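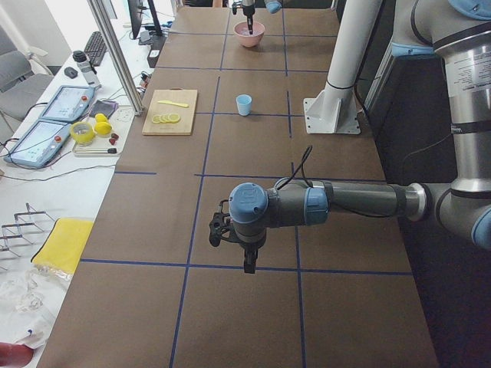 Section 3: Papering and taping your drinks table

I've set up more of these tables than I can remember now, and this section is the one I get the most mail about, so I've rewritten it from scratch for the October 2025 edition. If you're coming from the old July version, please throw that one out! The tape order was backwards and I'm still embarrassed.

You should already have the table standing level (that was Section 2). By the end of this one you'll have a paper top, a taped grid, and a place for the cup, the bowl and the cutting board, so that making a glass of lemon water doesn't turn into a hunt for the knife.

What you need
Brown kraft paper. I use the Brakura roll, 90 cm wide.
Blue painter's tape, 2 rolls. You won't finish the second one, but you'll be glad it's there.
A bowl for ice, a light cup, a small cutting board, a knife and a lemon.
A tape measure and a soft dry cloth.

3.1 Laying the paper

1. Wipe the tabletop and let it dry all the way. Go have a coffee.
2. Roll the paper out from the near end with the curl facing down. It'll fight you for the first foot or so and then give up.
3. Smooth it with the cloth, middle first, then out to the sides.
4. If one sheet doesn't cover the table, overlap the second by a hand's width. Keep the overlap away from the spot where you plan to slice.
5. Fold the ends under the tabletop and tape them from below.

Note: A faint seam where two sheets meet is fine. I used to peel everything up and start again over a seam, and it never came out better the second time.

3.2 Taping the grid

1. Run the long strips first, end to end. Stick down one end, pull the tape out taut just over the paper, and then lower it.
2. Add the crosswise strips. My sections are sized so the cutting board fits inside one with a bit of room to spare, so measure your own board before you copy anybody's numbers.
3. Press down every crossing with your thumb. Crossings are where the tape lifts first.
4. Where a strip has to pass over a seam, you can stop it short and start a new piece on the other side.

I tear my tape by hand. It's quicker, it leaves a ragged end, and I've made my peace with ragged ends.

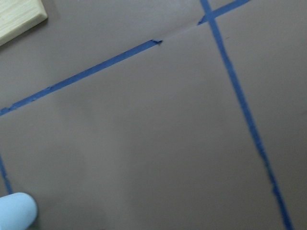
Randatell wrote in to say that torn ends are asking for trouble, and that scissors take two seconds longer and give you an edge that stays flat when you wipe past it with a damp cloth. Fair enough! If your table is going to get wiped down all day, cut the tape. Mine gets fresh paper often enough that I don't bother.

Caution: Don't pull painter's tape straight up off kraft paper. Fold it back on itself and peel it low and slow, or the top layer of paper comes off with it.

3.3 Putting things in their places

1. Cutting board first, in the section closest to you. It's the thing you'll use most and the only one with a sharp job to do.
2. Cup in the middle section, where you can reach it from either side of the table. Paper or plastic are both fine – I stay away from glass here, as ice and elbows don't mix.
3. Ice bowl off to the far side or the far end. Bowls sweat, and you want that moisture well away from your lemon slices and your tape.
4. Leave at least one section empty. You'll need somewhere to set things down.

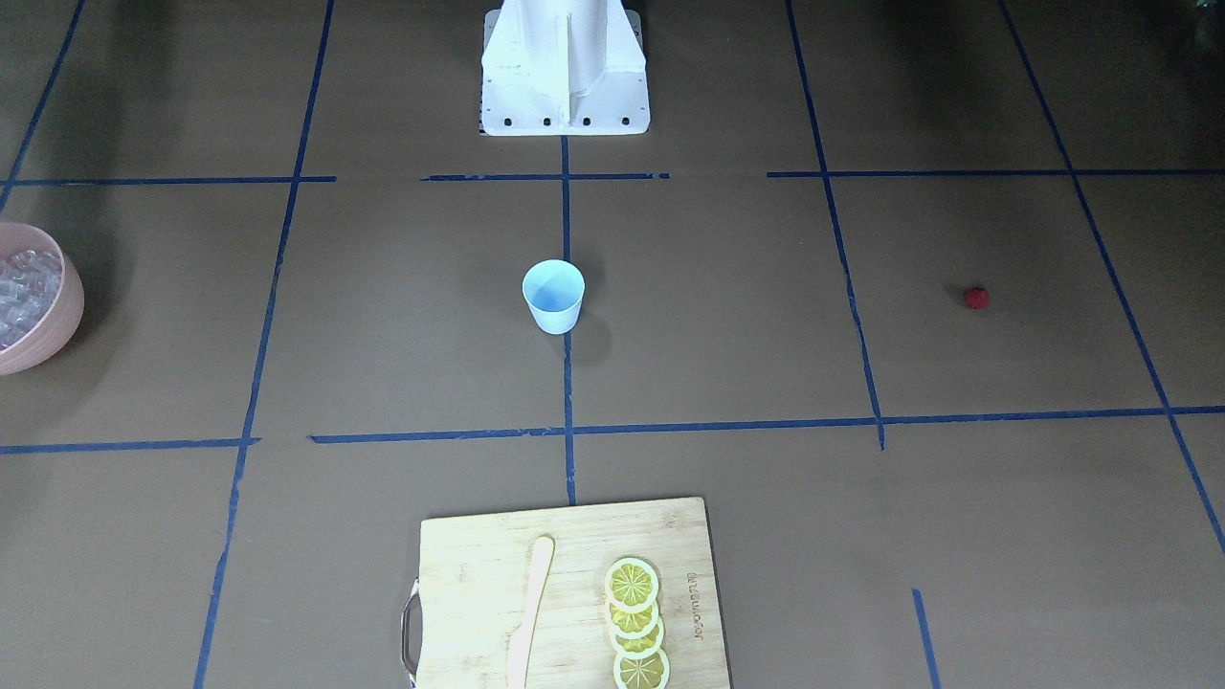
5. Slice the lemon last, right before you need it, and leave the slices in a row on the board with the knife lying next to them. A wooden or plastic knife is kinder to the board, though you'll have to saw a little at the rind.

Caution: Lemon juice soaks into kraft paper quickly. Keep the slices on the board, and blot any drips instead of rubbing them.

3.4 When to change the paper

I change mine when it ripples, when it stains, or when I catch myself avoiding a corner. Measure the run you need before you cut (mine is 132 cm with the folds) and write it on the inside of the roll's core, where you'll find it next time. Once the new sheet is down, go back to 3.2 and tape it from the long strips again.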